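会社案内

クラムサイド株式会社（Clumside）について

当社は、手持ち式グリッパーを用いた作業動作の記録と、その記録手順の標準化を行う会社です。社名で検索された方の多くは採用情報か手順書の配布ページをお探しと思われますが、本ページでは当社の業務範囲、作業規程の考え方、および取引先に開示している基準の概要を記載します。

業務範囲

主な業務は次の3分野です。

動作記録の受託
顧客が指定する卓上作業を、両手に1台ずつ持ったグリッパーで実施し、映像と開閉量、姿勢の時系列を記録します。対象は小物の移し替え、整列、箱詰め、片付けなど、両手を使う日常的な作業が中心です。

記録手順の策定
顧客の社内で記録を行う場合に、作業場の配置、機材の点検、作業者への教示、合否判定までを一貫した手順書としてまとめます。

記録品質の審査
他社または顧客自身が取得した記録について、当社の規程に照らした審査を行い、不適合箇所を報告書にして返却します。

沿革

当社は産業用搬送装置の保守会社であったトラモント（Trammont）の計測部門を母体としています。同部門は、据付後の装置が仕様どおりに動作しているかを現場で確認し、記録を残すことを業務としていました。装置ごとに記録の書式が異なり、後から比較できない事例が続いたため、書式と測定条件を統一する作業に着手したのが現在の規程の原型です。独立後は対象を人の手作業に移しましたが、条件を先に固定し、固定した条件を記録に添えるという方針は変えていません。

作業規程の構成

当社の作業規程は「ゾルデン規程」（Zollden）と呼び、本文と付属書から成ります。本文は作業場、機材、作業者、記録、保管の各章に分かれ、付属書には点検表と判定例を収めています。現行版は1月の改訂で、主な変更点は指標マーカーの取り扱いと休憩時間の条項です。

以下、各章の要点を示します。

作業場

作業台は天板が白色または淡色の無地のものを標準とします。対象物を置く前に天板を清掃し、前の作業で使用した物品が残っていないことを確認します。台の高さは、作業者が立位で肘を軽く曲げた状態で先端が天板に届く位置とし、作業者が交代した場合は再確認します。

背景の統制は行いません。窓、家具、収納品、通行者などは、実際の使用環境に含まれる要素として記録に残ることを認めます。ただし、個人の氏名、連絡先、業務書類の内容が判読できる状態で写り込むことは認めず、該当する物は開始前に移動します。人物が写り込む可能性がある場所では、事前に書面で同意を得ます。同意のない人物が記録された区間は、保管前に除去します。

採光については、自然光と照明の併用を認めます。直射日光が天板に当たる時間帯は作業を行いません。窓外の輝度が高く屋外の細部が失われることは不適合としませんが、天板上の対象物の輪郭が判別できない場合は不適合とします。

床面については、作業者の後方と側方に30 cm以上の空きを確保します。配線は作業者の足元を横断させないこと、やむを得ず横断する場合は保護カバーで覆うことを定めています。

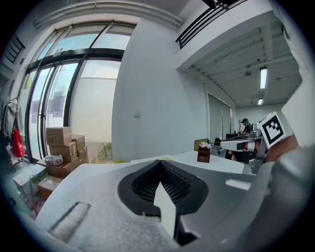
機材

グリッパーは左右を対で管理し、対の組み替えは行いません。指先パッドの交換は左右同時とし、交換日を機材台帳に記入します。作業前点検の項目は次のとおりです。

・指先パッドの表面に裂け、剥離、付着物がないこと
・全開から全閉まで引っ掛かりなく動作し、手を離すと所定位置に戻ること
・指標マーカーの面に折れ、汚れ、浮きがないこと
・レンズ面に指紋、粉じんがないこと
・固定ねじに緩みがないこと
・記憶媒体の残量が予定時間に対して十分であること

点検で1項目でも不合格となった機材は、その場で調整して使用を続けることを禁じています。予備機と交換し、不合格の機材は対のまま保守に回します。開閉動作の精密点検は1000回ごと、指先パッドの定期交換は2000回ごとに行い、回数は記録データから自動で集計します。

指標マーカーは平面に貼付し、曲面への直接貼付は行いません。1月の改訂で、表面の光沢に関する条項を追加しました。照明の反射により図柄の一部が白く飛ぶと姿勢の推定が途切れるため、光沢のある用紙および透明な保護フィルムの使用を禁止しています。清掃は乾いた布で行います。

作業者

作業者は、所定の講習と実技確認を終えた者に限ります。講習では把持、移動、解放の各動作を単独で練習した後、両手を協調させる作業に進みます。実技確認では、動作の速さを評価の対象にしていません。評価するのは、対象物に近づく際の減速、把持後に保持を確かめる間、解放前に対象物が支持面に接していることの3点です。

連続作業は30分を上限とし、その後は休憩を取ります。手持ち機材は手首と前腕に負荷が集中しやすく、疲労は先端の揺れとして記録にも現れます。しびれや痛みがある場合、作業者は理由を述べずに作業を中止できます。中止したことを評価に用いることはありません。

作業中の服装は、袖口が先端の動作範囲に入らないものとします。指輪、腕時計、垂れ下がる装身具は外します。

記録

1回の記録は、両手を開始位置に置いた静止状態で始め、同じ静止状態で終えます。途中で対象物を落とした場合の扱いは、作業指示書にあらかじめ記載します。記載がない場合は記録を止めず、そのまま拾い上げて作業を続け、終了後に落下の標識を付けます。失敗を含む記録を削除することは認めていません。成功した記録だけを残すと、復帰動作の情報が失われ、受領側で失敗率を検証することもできなくなります。

左右の時刻同期は、開始時の静止区間とその直後の開閉動作を用いて確認します。同期のずれが許容値を超えた記録は、補正の可否を審査担当が判断します。作業者自身が補正を行うことはできません。

作業内容の説明文は、実施者以外の者が映像を見て付与します。実施者の意図を推測して補うことは禁止し、映像から確認できる動作のみを記述します。
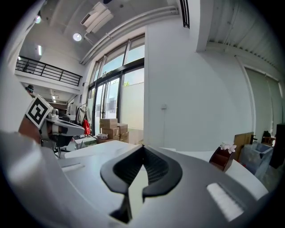
両手持ちグリッパーによる卓上作業の記録環境。指標マーカーは左側の機材の上端に見える。

保管と開示

記録は、作業指示書の版番号、機材の識別番号、点検表、審査結果とともに保管します。いずれかが欠けた記録は納品しません。顧客から削除の請求があった場合は、複製を含めて削除し、削除証明を発行します。

保管中の記録への接触は担当者ごとに権限を設定し、閲覧と複製の履歴を残します。作業者の氏名と記録との対応表は別の場所に保管し、顧客には開示しません。

外部審査

規程の運用状況については、検査会社のブートロス（Boutros）に外部審査を委託しています。審査では保管記録の抜き取り確認、機材台帳と実機の照合、作業者への個別聞き取りを行います。聞き取りには当社の管理職は同席しません。指摘事項と是正の内容は、取引先からの請求に応じて開示しています。

前回の審査では、予備機の点検表に記入時刻の欄がないこと、および同意書の旧書式が一部の作業場に残っていたことの2件が指摘されました。前者は書式を改訂し、後者は旧書式を回収のうえ新書式で同意を取り直しています。

適用範囲に関する注意

ゾルデン規程は、手持ち式グリッパーによる卓上作業の記録を対象とした当社の社内規程です。公的規格ではなく、機械の安全性を認証するものでもありません。記録を用いて学習させた装置を現場に導入する際は、導入者の責任において、該当する法令および安全規格に基づくリスクアセスメントを別途実施してください。刃物、火気、薬品、高温物を扱う作業は適用範囲外とし、受託もしていません。

作業場の見学

取引を検討中の方を対象に、作業場の見学を受け付けています。見学中は作業者への声掛け、機材への接触、撮影をご遠慮ください。見学者が記録に写り込む可能性があるため、受付時に同意書への署名をお願いしています。同意されない場合は、記録を行っていない時間帯にご案内します。

規程の本文は、お問い合わせ窓口から請求できます。付属書の判定例は顧客の作業内容を含むため、秘密保持契約の締結後に提供します。

本ページの最終更新：2024年3月30日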